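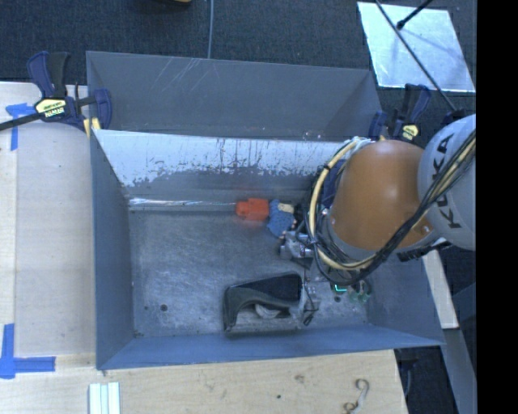
KUKA robot arm reaching into the front one of two gray metal bins

Local Government Help > Elections and petitions

Can the council just put off our merger vote?

Posted by Soledad Villalobos, July 19, 2023

I live in Litilus, on the side of the river that the city of Dalero has wanted to absorb for as long as I can remember. Last winter a group of residents collected signatures to force a vote on the merger before the two councils could settle it between themselves. We handed in 2208 names. The clerk threw out 123 of them, mostly for addresses that didn't match the voter roll, and that still left us over the line. We got a letter saying so, signed and stamped.

The vote was supposed to be in August. Now the council says it has been "deferred pending an independent impact study" by a consulting outfit called Grusow, and there is no new date. The two parties that run our council have been fighting over this since spring. One thinks the merger would cost it every seat it holds, and the other thinks it would finally get a majority. So you can see why I don't believe a word about the study.

What I want to know is whether a council can defer a vote that residents petitioned for, when the petition has already been certified. The councilman for my ward told me "it happens all the time" and then stopped returning calls. I've read the petition page on the town website and it says the vote "shall be scheduled," with no mention of studies or deferring anything. Is "shall be scheduled" worth anything if they don't have to say when?

Also, does it matter that the postponement was announced in a press release? I can't find a vote on it in any minutes.

Paora Hoani

I was a deputy clerk in a town about your size, in a different state, so take the details with care and check your own code. The general shape of this is pretty common, though.

Start with your last point, which I think is the best one you have. A council acts by voting in a properly noticed meeting. A press release is a piece of paper from somebody's office. If there was no motion and no recorded vote, ask the clerk in writing for "the resolution or order deferring the election" and use those words. Either they send you a document, in which case you'll know who moved it and on what authority, or they have to write back and say there isn't one. Ask for the Grusow contract in the same letter. I'd want to see the date it was signed and whether it has a delivery date. A study with no due date isn't much of a study, in my experience, and I processed a few of those.

On "shall be scheduled" - people get too excited about the word "shall." Usually it does mean the council has a duty. It doesn't tell you when, and a judge may be happy to let them take a "reasonable time," whatever that turns out to be. The website page is also a summary somebody typed up. You need the actual ordinance or charter section, plus the state law it sits under. Look for a sentence that says the vote must be held at the next regular election or within so many months of certification. If you find one, your case is a lot stronger. If there isn't one, expect a long argument.

Keep the certification letter somewhere safe and make copies. And look up the deadline for challenging an election decision before you do anything else. In my old town it was 10 days from the decision, which is nothing, and people missed it constantly while they were busy writing angry letters. Yours could be longer. If there was no formal decision, a lawyer may be able to argue the clock hasn't started, but I wouldn't bet the petition on that.

millrace_dan

They can do whatever they want, they always do. We had the same thing in Bergeron with the school closing. Got the signatures, got the letter, got a "study," and by the time the study came out the building was sold. Six months of meetings for that. Go to the newspaper.

Soledad Villalobos

Thanks, Paora. I sent the records request this morning with your wording. I asked for the contract too, and for anything the council sent to Dalero about the change.

I went and read the real ordinance at the library and it does have a time limit, but it counts from "acceptance" of the petition, and the letter we got says "certified." The clerk's office wouldn't tell me over the phone if those are the same thing. I'd have thought a clerk would know. Has anyone seen the two words treated as different?

Paora Hoani

Yes, I have. In some places the clerk certifies the count and the council then accepts the petition at a meeting. Check the minutes for the first meeting after your letter is dated. If "accept petition" shows up as a line in the consent agenda, your clock started then. If they never put it on an agenda at all, tell the lawyer that first, because a council sitting on a certified petition is something courts have been asked about before. I wouldn't promise you how yours would rule.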